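Can a machine do the boring jobs yet? (shop or house, I'm not picky)

Costar
Started this in February and then forgot to post it, sorry. My wife and I have a small plant and pottery store, and I spend a silly amount of my life lifting pots off a shelf, wiping under them and putting them back. At home it's the same thing with dishes. I see clips of robot arms doing this sort of work and I'd love to know from people who have been near one - are we close? Or should I just buy a nicer rag?

Kostiuk
Buy the rag! I say that with affection. I ran packing lines for years and the machines were wonderful as long as every box was the same box, in the same spot, all day long. Your store has people in it, and people put things back crooked. My robot vacuum still gets itself stuck under the same armchair every evening, and I've gotten fond of rescuing it, but I wouldn't let it near my dishes.

birnix
I'd push back on that a little, Kostiuk. What you're describing is the old way, where somebody typed in every position. The newer arms look at what's on the table and work it out from there, and I've watched one pick up a mug that had been turned sideways without any fuss. Slow, sure, but my teenager is slow too and I still ask him to empty the dishwasher.

Kostiuk
One mug, though. How many did it drop before you walked in? :)

birnix
Fair, I didn't ask!

Yurii Antoniuk
Hello all, I've been reading along with my coffee and thought I'd finally join in. I work with arms on shelf tasks, so Costar's question is pretty much my whole day. Moving a pot between a table and a shelf sounds like nothing, and for you it is nothing, you do it while talking to a customer. For the arm, a round, dark, shiny pot is a bit of a pain. The highlights move around on the curve, there's no flat side to take hold of, and if the neighbors are close you have to come in from above and be careful about it.
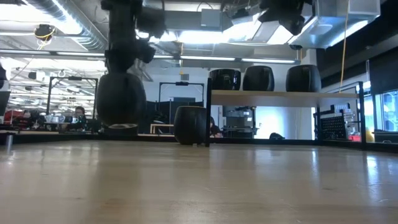 Our last long run was 168 moves, and we had to step in on 5 of them. I was pleased with that, but think about it from the store's side - would you keep a helper who needed you five times before lunch? And those were all the same kind of pot. Put in a tall one with a fern hanging over the side and I'd want to start over. So my answer is yes for the dull, repeated part, and not yet for the rest of it.

Costar
Thank you Yurii, that's just what I was hoping somebody would write. Mine all have plants in them, naturally. And I can do 30 in the time it takes the kettle to boil, so I suppose I keep my job for now.

birnix
Five out of 168 is better than I'd have guessed, I'm counting that as a point for my side.

Kostiuk
I'm counting it for mine. Come back when it can do the fern.

Fasatora
Does anyone know if they can manage hanging baskets? Asking for my mother, who is not supposed to be on the stepladder anymore and goes up it anyway.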